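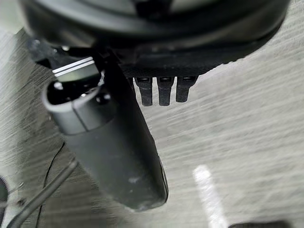 1. Apertura y acta anterior

Reunión de seguimiento de la cocina de la planta baja, local de Torres, octubre. Empieza a las 16:30 con seis asistentes. Se aprueba el acta anterior con una corrección: el presupuesto de Plarton es de 1.944 euros con montaje incluido, y en el acta constaba sin montaje.

2. Suelo

Las marcas de cinta blanca de la moqueta están gastadas. La del rectángulo con la X tiene los bordes a trozos y hay que rehacerla. Quedan además una tira corta suelta en medio del suelo, un fragmento pequeño a la izquierda y la marca grande de la derecha, la que parece una E tumbada. Se discute si hacen falta todas. Acuerdo: se rehacen el rectángulo y la marca grande; la tira y el fragmento se retiran.

Se pregunta si se pueden cambiar losetas sueltas de moqueta. Climov tiene losetas del mismo rayado gris, pero solo sirve cajas completas, a 173 euros la caja. Se pospone hasta ver cómo queda el suelo sin la cinta vieja.

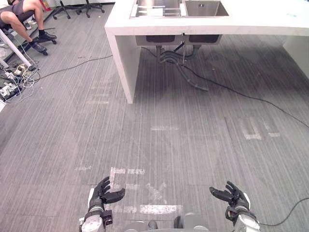 Suelo delante de la isla, con las marcas de cinta actuales.

3. Isla

El lateral blanco que baja hasta la moqueta se queda como está. Se propuso ponerle un zócalo y no hubo apoyo suficiente – dos a favor, cuatro en contra. El zócalo vuelve a Plarton y se pide que lo descuenten de la factura.

Para la limpieza de la encimera se usará paño de microfibra y jabón neutro. No se deja nada abrasivo en la cocina.

4. Fregadero y vajilla

El escurridor de varillas se mantiene en la cubeta derecha. La cubeta izquierda se deja para enjuagar y debe quedar despejada al final de cada turno, sin esponjas ni envases.

Sobre la salpicadera: hay una veta en diagonal por encima del fregadero que se ha comunicado dos veces como grieta. Se pedirá a Plarton que lo confirme por escrito antes de cerrar la garantía.
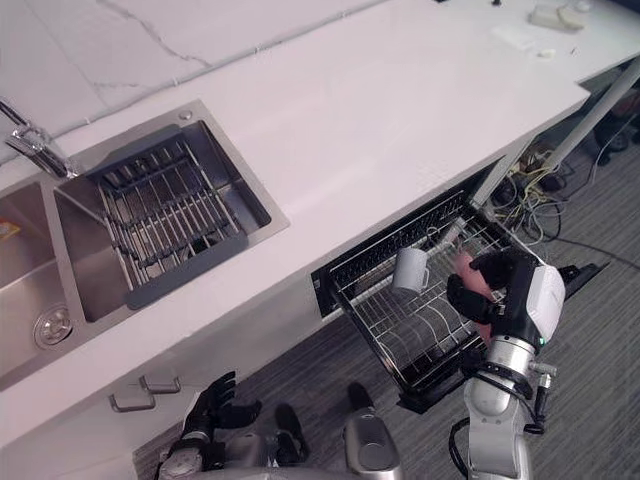
CAJÓN DE PLATOS

El cajón extraíble (en el pedido, modelo Urnby) se usa para platos y tazas. Se acuerda:
– Los platos van de pie entre los alambres curvos.
– Las tazas, en la parte superior izquierda de la rejilla.
– El cajón se abre hasta el tope para cargarlo y se cierra al terminar.

Queda pendiente decidir dónde van los cubiertos. Se mira una bandeja aparte, fuera del cajón.

5. Tareas pendientes

Comprar cinta blanca de la misma anchura. Escribir a Plarton por el zócalo y la veta. Pedir a Climov una loseta de muestra. Pegar la hoja con las normas del cajón en la puerta de la despensa.

6. Ruegos y preguntas

Se pide un segundo cubo para el papel. Aprobado.

Se levanta la reunión a las 17:25.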